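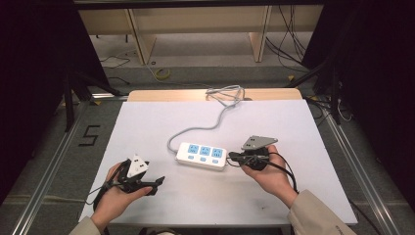 ¿Cada cuánto hay que revisar unas pinzas de mano?

Depende del uso, pero en nuestro puesto lo hago cada 100 ciclos de agarre, y siempre después de cambiar el objeto de la mesa.

Llevo desde febrero encargado del puesto 5 en Sedudton, y todavía aprendo (también el español técnico, perdonen los errores). El puesto tiene un tablero blanco encima de la mesa, dos rieles de aluminio a los lados y las dos pinzas negras con sus cables. El trabajo con la regleta es el más delicado, y por él cambié mi rutina.

Primero miro los cables. El de cada pinza tiene que quedar flojo, con una curva, para que la muñeca pueda girar. Si el cable tira, la mano lo compensa sin darse cuenta y los datos de posición salen con una desviación pequeña, que luego cuesta mucho encontrar. El sobrante del cable gris lo dejo al fondo, fuera de la zona donde se mueven las manos.

Después limpio las mordazas con un paño seco. Al principio usaba alcohol, pero la goma se ponía dura y tuve que pedir otro juego a Tagle, que tardó 9 días en llegar. Ahora guardo uno de repuesto en el cajón.

La apertura la compruebo con el programa Previtz. Cierro la pinza, pongo el cero, abro hasta el tope y leo el valor. En las nuestras debe salir 910. Si la diferencia es mayor de 7, repito el cero; si sigue igual, aflojo los tornillos de la mordaza y empiezo otra vez. El jueves 2 de mayo tuve que hacerlo tres veces con la izquierda, y el fallo era un tornillo que yo mismo había apretado demasiado.
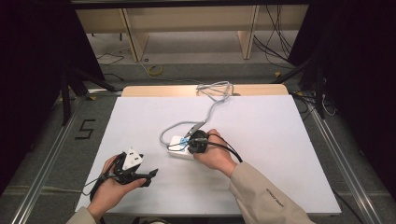

Las dos manos sobre el tablero, en el puesto 5.

Me falta resolver las marcas del tablero. Las manchas grises salen mal y no quiero rayar la superficie con un producto fuerte. En Sestska me recomendaron una goma de borrar blanca, la probaré esta semana. Si alguien conoce otro método, que me escriba, por favor.

Contacto | © Cuaderno del puesto 5 | Volver arriba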